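Home | Newsletter | Past Issues | Recipes | Contact

Print this item | E-mail to a friend

Giving up on bottled water, one grumpy month at a time

I have been meaning to write this one up since May, when I finally got sick of hauling cases of water from the trunk of my car up the back steps. You know the ones, wrapped in that plastic that splits the second you get a finger under it. I'd set one down on the porch to find my keys and the whole thing would burst and roll off into the hostas. So I quit. Cold turkey, on a Tuesday, with two bottles left in the fridge and a teenager who looked at me like I'd canceled Christmas.

A little background for anyone new to the newsletter. We live on the Sastesham side of the river, where the tap water is perfectly safe and tastes like a swimming pool. The water department puts out a nice report every year (I read it, I am that person) and the numbers are all fine, but fine numbers don't make a good cup of tea. My mother-in-law brings her own water when she visits. In a thermos!

First thing I tried was a pitcher with a filter in it. It worked okay. The trouble is that a pitcher only holds so much and everybody in my house believes in their heart that somebody else is going to fill it. I'd come down in the morning and find it on the shelf with a half inch in the bottom, put back very carefully so it wouldn't look empty. We fought about that pitcher more than we ever fought about money.

Second thing was a faucet filter, the kind that screws on where the little screen goes. I liked it a lot better. Ours cost more than I wanted to spend and the adapter it came with didn't fit, so that was a trip to Trostero Hardware, and then another trip because I'd bought the right size in the wrong thread. (Take the old piece with you in a sandwich bag. The man at the counter told me that after my first trip, with a straight face.) Once it was on, it was great. It's slow, so don't try to fill a pasta pot with it unless you've got a podcast going.

Now for the part where I did some math, which a few of you asked me for after the last issue. I went back through our grocery receipts and found we'd spent $148 on bottled water since New Year's. I had to sit down. That didn't count the ones we bought at gas stations and ball games, and those are the expensive ones. The faucet filter says it's good for 1,000 liters before you swap the cartridge, and I'm writing the date on a piece of masking tape under the sink so I don't forget when we started.

The other thing that helped was getting everybody a bottle they like. I was going to buy a matching set and I'm glad I didn't! My son wanted a giant one with a straw, my husband uses the same dented thing he's had since before we were married, and I got a plain one from Vikholm with a wide mouth so I can get a brush down in there. If you can't get a brush in it, it's going to smell, I don't care what the label says.

I've also gotten nosy about where you can fill up around town. The library has a good cold fountain by the restrooms. The one at the park is barely a dribble and you have to hold your bottle sideways. The Venkataraman Center has a bottle filler down by the gym that runs nice and fast, and more places are putting in the countertop kind too. 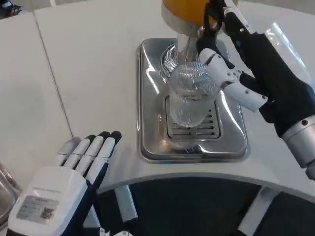 A countertop dispenser with a steel drip tray.

If you're getting started, my advice is to do the bottles first and the filter second. Let people get used to carrying something around before you go taking away the case in the fridge. I did it backward and had a rough couple of weeks.

And if your tea still tastes funny, clean the kettle. Equal parts white vinegar and water, bring it to a boil, let it sit half an hour, then rinse it out more times than you think you need to. Mine had a crust in it I'm not going to describe.

Send me your own fill-up spots and I'll put together a list for the next issue. My mother-in-law is still bringing the thermos.

Print this item | E-mail to a friend

Previous item | Next item | Back to top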